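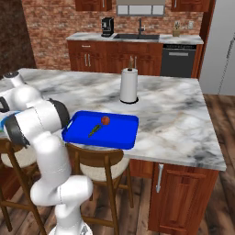 Edileuza Assunção has trained kitchen staff at Fagundes for long enough to have opinions about how a tomato should be put down. These days she shares them with a robot arm.

"It doesn't sulk," she says. "The last person I told to slow down with the tomatoes didn't speak to me until January."

Fagundes makes boxed lunches for offices in Grernport, 1,437 of them on a busy day. The arm will do tray prep, the dull stretch at the start of a shift when vegetables get portioned out for the cooks. Before it's allowed near a real shift, it practices in a simulated kitchen built by Tarnus, a software outfit two floors up. The simulated kitchen has a marble island, brick walls and upholstered bar stools. The one downstairs has a drain in the floor.

"We asked if we could move into theirs," Assunção says. "They thought I was joking."

Her new title is task lead, and she admits it came with a small raise and a large chair. She spends 3 hours of each day upstairs watching runs on a monitor and marking the ones she wouldn't accept from a trainee. Tomato on asparagus is a fail. Asparagus on tomato she'll let go, depending on her mood, a standard the engineers have asked her to write down.

Ismael Nogueira, who still works the line, was less charmed when the project was announced.

"They gave us a meeting with pastries," he says. "You don't get pastries for good news."

He has softened a little. Management put in writing that nobody on the morning crew would lose hours in the first year, and he keeps his copy in his locker, behind the spare apron. What happens in the second year is a question he has raised twice. He was told it was a great question.

What has changed for him so far is mostly talk. Engineers come down and ask why he does things. Why does he turn the tray before he fills it? Why does he start with the long vegetables?

"I had no idea I turned the tray," he says. "Now I can't stop noticing. I'm slower than I was in the spring."

Assunção worries more about the new hires. Tray prep was where she put people in their first week, when they could learn the room without holding a knife. She has asked for two prep stations to stay manual and has been promised one. Her counteroffer is with the plant manager at Prinstead, who visits every 7 weeks and eats lunch in his car.

Would she miss tray prep herself?

"My wrists wouldn't," she says. "Ask me about the company. We used to talk the whole time. Upstairs they all wear headphones."

Nogueira has been invited up to see the simulation and hasn't gone yet. He wants to know if there will be pastries.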